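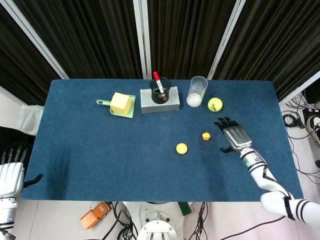
A red-capped marker in a black pen holder.

How to Line Edit a Short Story

Line editing is the stage where you go through a story sentence by sentence and look at how each one reads. It comes after you have settled the plot and the order of scenes, and before you check for typos. If you still expect to cut a character or move the ending, do that first.

The method below suits a story of up to 3,000 words. Longer pieces can be done the same way, one chapter at a time.

What you need

A printed copy, double spaced, with wide margins. Two pens in different colours. A notebook or a blank document for queries. Leave the story alone for at least a week beforehand if your deadline allows it.

Step 1: Read it aloud

Read the whole story aloud at normal speaking speed. Put a small mark in the margin wherever you stumble, run out of breath or lose the sense. Don't stop to fix anything yet. If you start rewriting on page one you will hear the rest of the story in pieces.

Step 2: Work on the marked lines

Go back to each mark and find out what tripped you. Often it is a sentence with too many clauses. Take this one, from a draft of my own:

Liesbeth, who had been waiting at the station in Clisden since before it got light, saw that the train, which was late, was starting to come in.

The edited version reads:

Liesbeth had been at Clisden station since before it got light. The late train was coming in.

The second version is shorter, and "saw that" and "starting to" have gone. Both are worth searching for in any draft, along with "began to", "seemed to" and "felt that". Keep them where they are doing a job – a character who begins to speak and is interrupted really did only begin.

Step 3: Check your openings

Underline the first two words of every paragraph and read down the page. Four paragraphs in a row starting with "She" are easy to miss on screen. Change one or two and leave the others.

Step 4: Look at the dialogue

Cover the speech tags and see whether you can still tell who is talking. If you can, some of the tags can come out. "Said" is fine for most of the rest. Check that people don't use each other's names in every line.

Step 5: Type up the changes

Save a new copy of the file before you begin. Work from the last page to the first, which makes you less likely to get caught up in the story and skip a correction. Tick each change on the paper copy as you go, using the second pen.

Anything you are unsure about goes in the notebook with its page number. Look at those queries the next day, then move on to proofreading.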